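3.2 Clothing on sleeping surfaces

The housing stock in the Tomedden district has small bedrooms and few built-in closets. Earlier work on indoor storage has treated the bed as a fixed object that takes up floor area and holds nothing but bedding. Our diary data do not support this. In both study towns, Rendotia and Jiltport, the bed was the surface most often named as a holding place for clothes between the drying line and the closet (Figure 3).

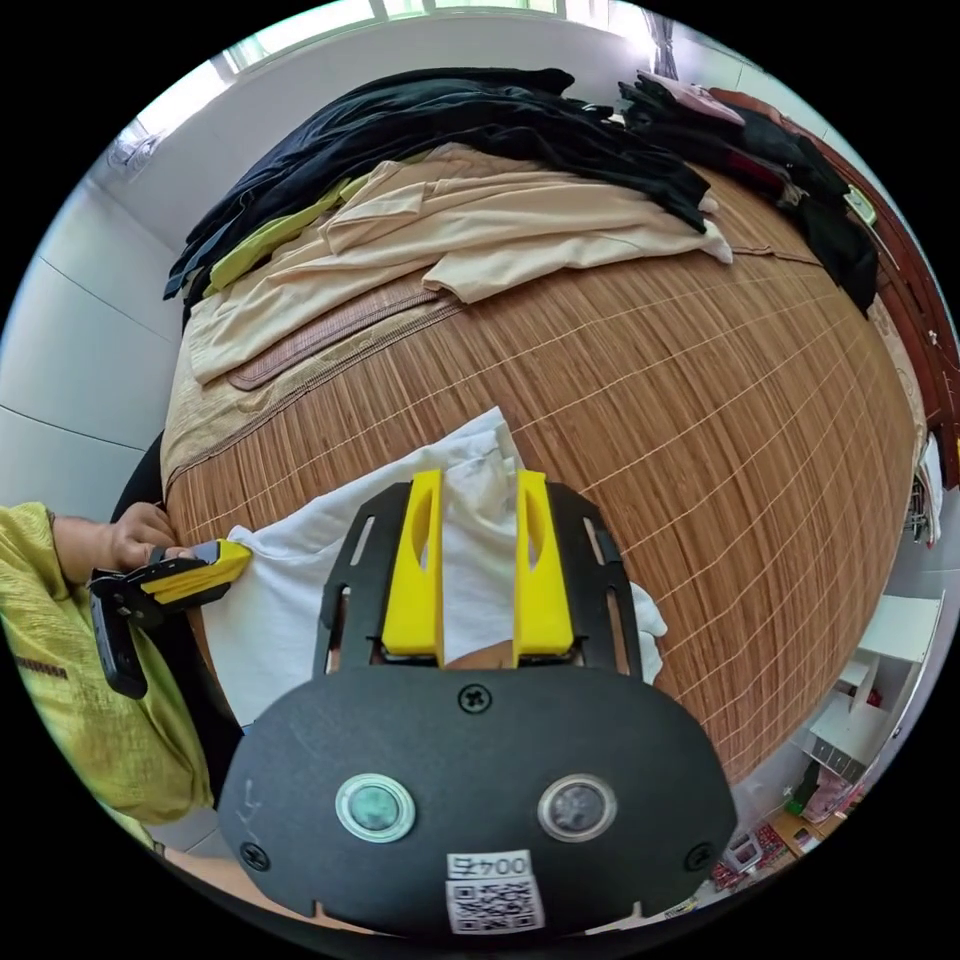
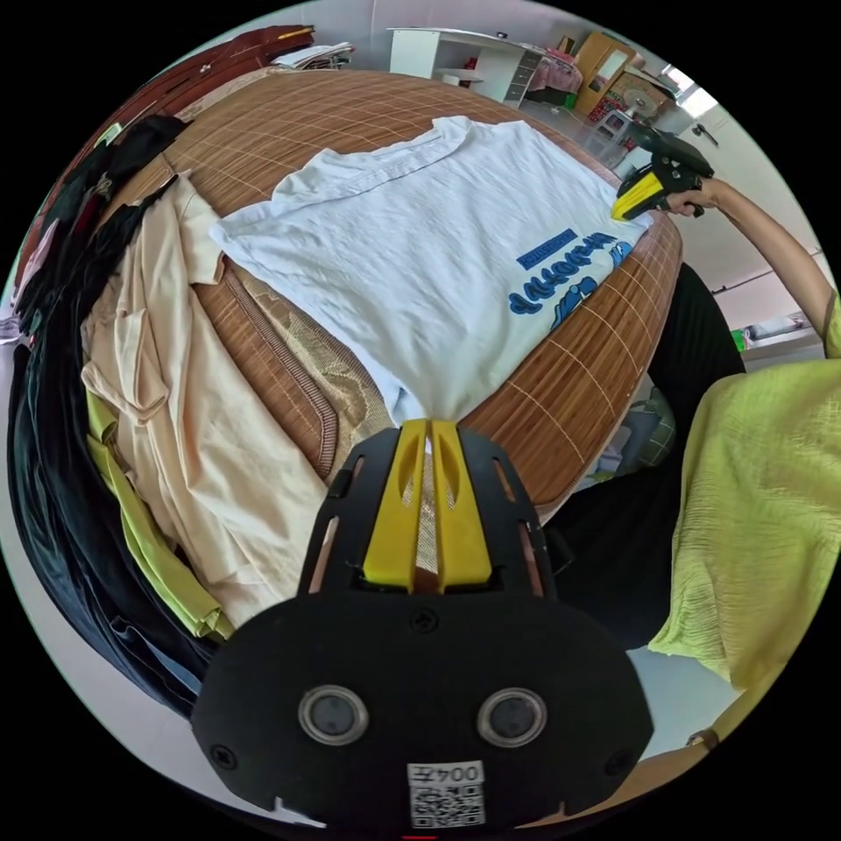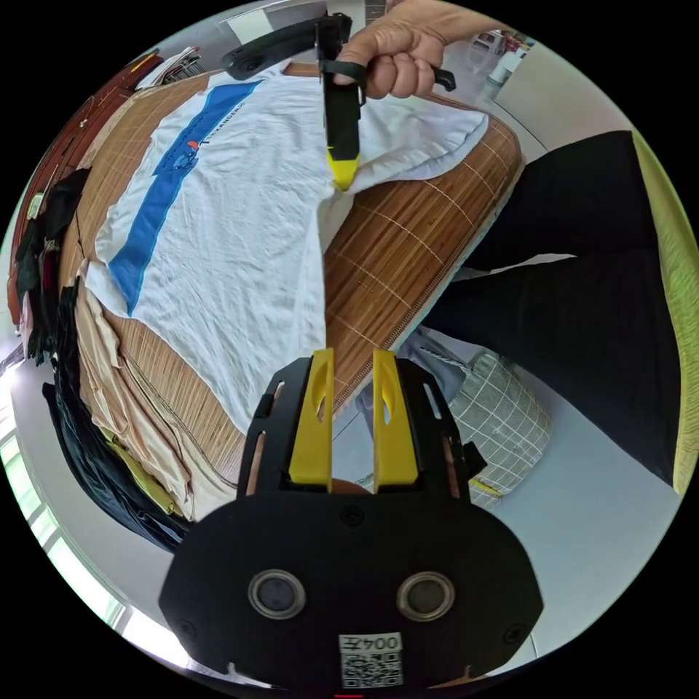
Figure 3. Everyday clothing outside the closet. First panel: black and beige garments on a woven bamboo mat. Second panel: a white T-shirt spread on a bamboo mat. Third panel: a white T-shirt.

Diaries were kept by 88 households. Each entry recorded the time at which clothes were taken down from the line, the surface on which they were first set down, and the time at which the last item was put away. The gap between the first and last of these times is called the holding time. Entries with a missing end time were dropped. Entries in which clothes went back to the wash without being put away were kept but coded separately, and they are not part of the results in this section.

Holding time was longer in Jiltport than in Rendotia. The difference remained after we controlled for household size and for the presence of a second bedroom. It narrowed when drying location was added to the model. Households that dried clothes on a shared roof tended to bring down the full load in one trip, while those with a balcony line brought in items as they dried and put away each small batch sooner. Most of the Jiltport sample used shared roofs.

The type of bed cover also mattered, though less than expected. We had assumed that residents would avoid placing clean clothes on woven summer mats, which have a rough edge and can snag thin knits. In practice, mats were used as holding surfaces as often as cotton covers were. Several respondents wrote that a mat was easier to wipe down before the clothes were set on it. Snagging was mentioned in 8 diaries, mostly for stockings and light sweaters. The effect of the cover could not be separated from the effect of season, as nearly all mats had been rolled up and stored by October.

Storage volume was measured with the Karagiannis schedule, which assigns each bedroom a score from zero to 100 according to the closet and drawer space available per resident. Bedrooms scoring below 40 had longer holding times, and in these rooms clothes were more likely to be moved from the bed to a chair at night and back again in the morning. We refer to this pattern as cycling. It is easy to miss in one-time room surveys - a visit at noon would record the bed as the storage surface, and a visit at midnight would record the chair.

Two limits should be noted. Diary keepers were asked to write down times as they went, but the even spacing of some entries suggests that they were filled in later from memory. In addition, the Karagiannis schedule does not count space under the bed, and almost 40 households reported keeping boxes there. A version of the score that includes this space is used in Section 4, where holding time is compared with floor area and rent.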